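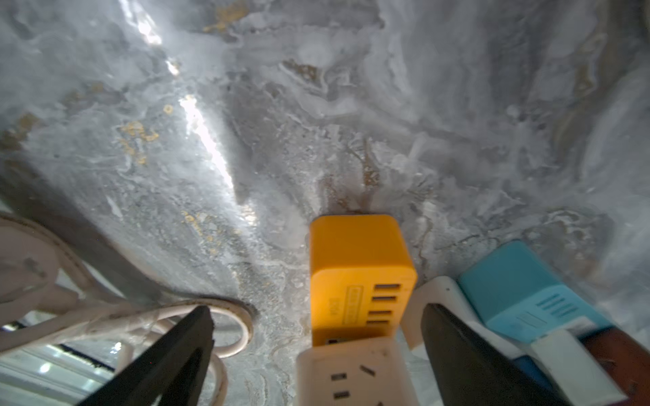 Page last updated: February

Raltwood Library Building: Design Phase Moves Forward

The Office of Campus Planning is pleased to report that the design development phase for the Raltwood Library building has been completed and that the project team has begun preparing construction documents. This item summarizes the decisions taken since the previous newsletter and explains how they will affect departments that use the building.

Scope of the work

Raltwood was built in two stages, and the join between them has caused difficulty for as long as the building has been open. The floors of the east wing sit lower than those of the original block, so a visitor moving between the two must use a short flight of steps on every level. The approved design removes these steps on the ground and second floors and replaces them with sloped walkways wide enough for two wheelchairs to pass. On the third floor, where the ceiling height does not allow a slope, a platform lift will be installed beside the existing stair.

The reading room will keep its present location and its tall north windows. The window openings will not be changed. New frames will be fitted behind the existing stone surrounds, with insulated glass and operable panels at the top. The architects, Clonura, studied several ways of improving the light at the center of the room, including a large roof opening. The selected scheme uses three smaller roof lights placed above the main aisle. This arrangement avoids cutting the principal roof beams and keeps direct sun off the reading tables during most of the academic year.

When the work is complete, the building will provide 700 seats for readers. Of these, 31 will be in enclosed study rooms that may be reserved through the library desk. The total usable area of the renovated floors will be 1,562 square meters, including the new entrance hall.

The entrance hall

The most visible change will be on the south side. At present, visitors enter through what was once a service door, pass a row of storage rooms, and reach the library desk only after turning two corners. The new entrance hall faces the Sheikh Courtyard directly. It will be a single-story structure in brick, set back from the line of the original facade, with a covered porch along its full length. The library desk will be visible from the door.

Members of the Design Review Board asked that the hall be lower than the sills of the second-floor windows, and the drawings were revised accordingly. The Board also requested a change in the color of the brick, which was first proposed in a dark gray. Sample panels in two shades of red will be built in the courtyard before a final selection is made. Staff and students are invited to view them and to leave written remarks at the library desk.

Two of the mature trees in the courtyard stand close to the proposed porch. The porch foundation has been redesigned as a series of separate footings so that the main roots can remain in place. A tree specialist will be present whenever digging takes place within the protected area.

Heating, ventilation, and power

The existing boilers serve both Raltwood and the adjoining lecture building and will remain in operation until the new equipment has been tested. Ventilation will be supplied from a plant room in the basement of the east wing. Several faculty members raised concerns about noise in the study rooms above, and the engineers, Sikmont, have since added a second layer of sound insulation to the plant room ceiling and moved the main fans to the far side of the wing.

Electrical service throughout the building will be renewed. Floor outlets will be provided at all long tables in the reading room, and wall outlets will be increased in every study room. The historic ceiling lamps will be removed, rewired off site, and returned to their original positions.

Construction sequence

Work will be carried out in 3 stages in order to keep part of the library open throughout. The first stage covers the east wing, including the plant room and the sloped walkways. The second covers the reading room and its roof. The entrance hall and the courtyard will be completed last, and the present entrance will continue in use until the new one has been approved for occupancy.

During the first stage, the collections now shelved in the east wing will be moved to the lower level of the lecture building. Items may be requested at the library desk in the usual manner. Requests received before 10 a.m. will be filled on the same day. Departments holding materials in the east wing storage rooms must remove them before the contractor takes possession of the area. Materials left behind cannot be kept on site, and departments will be charged for off-site storage.

The north parking area will be used by the contractor for deliveries. Accessible parking spaces will be moved to the west side of the lecture building, and a level route from these spaces to the temporary library entrance will be marked and lit.

Budget and approvals

The cost estimate prepared at the end of design development is within the amount approved by the trustees. The alternates carried forward for pricing are the restoration of the third-floor paneling, replacement of the slate on the east wing roof, and stone paving in the courtyard in place of concrete. A decision on each will be made after bids have been received.

The building permit application has been submitted. The preservation review has been concluded with two conditions. The university must prepare a photographic record of the reading room before work begins, and the original entrance doors must be kept within the building. The doors will be repaired and hung at the opening between the new hall and the reading room.

Questions and comments

Drawings are available for inspection at the Office of Campus Planning during business hours. A public presentation will be held in the reading room at 4 p.m. on a day to be announced by campus mail, and the architects will attend to answer questions. Written comments on the interior finishes, including flooring, table surfaces, and upholstery, will be accepted until the presentation.

Inquiries regarding the project should be directed to Kartini Ginting, Senior Project Manager, Office of Campus Planning. Departments that need help planning the removal of stored materials should contact the same office and state the number of cabinets or boxes involved.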